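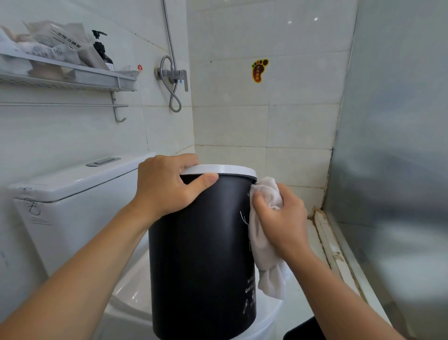 The pedal bin, or its plainer cousin the open-topped tub, is one of those household things I've been reading about for years, and I still find new bits to add to this page (sorry, it grows!). A bin is any container kept indoors for rubbish until it goes out to the main one. Bathroom bins are the small end of the family, and a lot of them narrow a little towards the bottom, like the black one being wiped down with a white cloth beside the toilet, which has a white ring round its opening as well. I'm fond of a rim ring myself. On my own bin it hides the edge of the bag and stops it slithering down inside.

History

My favourite early maker is Mostyn, who sold enamelled pails in Kallcombe from a shop with 17 staff and a very grumpy parrot. Their pails came with a lid and a wooden handle, and Ekaette Akpan's little book on the firm lists 855 patterns, mostly flowers. I own two, both chipped. Plastic came later and pretty much finished them off.

Sizes

Kitchen bins usually run up to 50 litres, though I've met a 70 litre one in a flat in Fultov that took up half the hallway. Bathroom ones hold far less.

Cleaning

Warm water and washing-up liquid will do for most plastic. Kwan-ho Kong swears by a spoonful of bicarb left in the bottom overnight, and I've come round to it. Go easy with scourers on a matte finish – they leave shiny patches that never come out.

See also: Flusteck cistern, coal scuttle, slop pail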